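I get asked how we moved our bag station over to a robot arm without the packing crew walking out on me, so I'm finally typing it up. I run days at the Rarbridge shop, where we pack small parts kits into zipper bags. If you've got one arm, one table and a crew that has done the job by hand for years, this should get you most of the way.

## Before you touch the robot

Stand at the station and do the job yourself for a full shift. I mean it! I thought I knew bagging because I'd written the work sheet, and then Jouko Niskanen (second shift, best hands in the building) watched me fumble a zipper for half a minute and asked if I wanted a chair.

Write down every motion, including the little ones that never made it onto the sheet. Ours had a pinch-and-rub to get the bag open, a shake to settle the contents, and a quick pull along the zipper to check it. The arm only got the picking up and setting down. The rest stayed with people, at least for now.

Then tell the crew what's going to change, in plain words, before the crate shows up. We had 4000 kits a week going through that table and everyone could do the math in their heads. I told them hours would stay the same through June and that I'd put it in writing, and I did. If you can't promise something, say so early. They'll hear it in your voice anyway.

## Setting up the table

1. Clear the table and wipe it down. Crumbs of plastic and bits of label backing will mess with your camera and your mood.
2. Pick a light-colored surface if you get a choice. Clear bags are miserable to find on anything busy.
3. Sort out the lights next. Glossy plastic throws glare all over the place, so move lamps before you start fiddling with settings.
4. Route the cable with the arm at its farthest reach, then walk it slowly through every position you plan to use. Leave slack. I left too little the first time and Toivo Lappalainen, our maintenance guy, had words for me.
5. Mark a pick spot and a drop spot with tape, and keep people's mugs off both.

## Teaching the pick

Start slow, like embarrassingly slow. Bring the fingers down over the bag and look at where the tips land compared with the wrinkled edge. You want a fold of plastic to close on, with the contents well clear of the fingertips. Once you've got a grip you like, lift straight up, stop, and watch how the bag hangs. A bag that hangs at an angle is fine as long as it hangs at the *same* angle each time, and you'll set your drop height from its lowest corner. 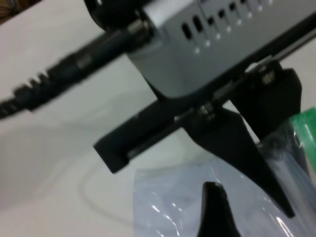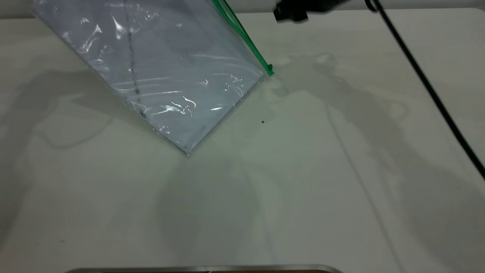
Save that position before you try anything clever. I lost a whole afternoon by nudging a good pick to see if it could be a great pick. We name ours by bag size and the date, so today's is under 2025-03-21, and the old ones stay in the folder until somebody on the floor says they can go.

Run it 5 times with the speed turned way down, then have somebody who does the job by hand run it again while you keep your mouth shut. That second part is the one I'd skip least. Jouko spotted right away that I was grabbing too close to the zipper, and that the person on the next step would be fighting a half-open bag all day. I'd been staring at the fingers and never thought about her at all.

## What changed for the crew

The job title is the same but the day feels different, and you should plan for that. Picking up bags used to set the pace, and people chatted over it. With the arm running, there's more watching and more checking, and watching is tiring in a way that's hard to explain to the front office.

So we rotate. One hour tending the arm, then you swap to filling or checking. Anybody at the table can stop it without asking me, and I don't want a form filled out afterward (a line in the notebook will do). In the first month we logged 116 stops, and I was glad to have every one, even the ones where the answer was "looked weird."

Wrists are better. Two people told me so without being asked. On the other hand, it's a quieter table, and a couple of folks miss the old way and I don't argue with them.

## If it keeps dropping bags

Check the fingertips for dust or sticky residue first. Then check whether you've switched bag lots. A slightly slicker bag will slide right out of a grip that worked fine yesterday. After that, look at your lift speed, and only then go back and reteach the pick.

Toivo keeps spare fingertips in the drawer under the label printer. Put the empty packet back in the drawer when you take a set so he knows to reorder.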